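Home Workout Gear: Storage, Cleaning and Repair

Updated Fri 1 February

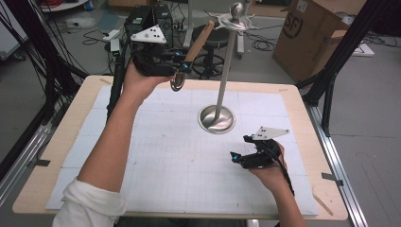 Resistance bands

Wash latex bands in lukewarm water with a drop of dish soap. Do not use alcohol wipes, which dry out the rubber. Hang them over a wide peg, away from sunlight. Check both ends for small cracks and discard any band that has one.

Exercise mats

Wipe closed-cell foam on both sides and dry it flat before rolling. Roll with the workout side facing out; the ends will then lie flat on the floor. Open-cell mats such as the Vosdale 611 hold sweat and need a full day to dry.

Dumbbells and kettlebells

Remove light rust with a nylon brush and white vinegar. Rinse, dry at once, and rub in a thin coat of mineral oil. Keep oil off the grip area. Tighten screw collars by hand only.

Jump ropes

Coil loosely. A kink in a coated steel cable cannot be straightened, so replace the cable. On the Plulau 121, the length is set by one screw inside each handle.

Stationary bikes

Wipe down the frame after each ride, starting with the bolts under the handlebar. Grease the seat post every September. Check pedal torque monthly; the left pedal has a reverse thread and tightens counterclockwise.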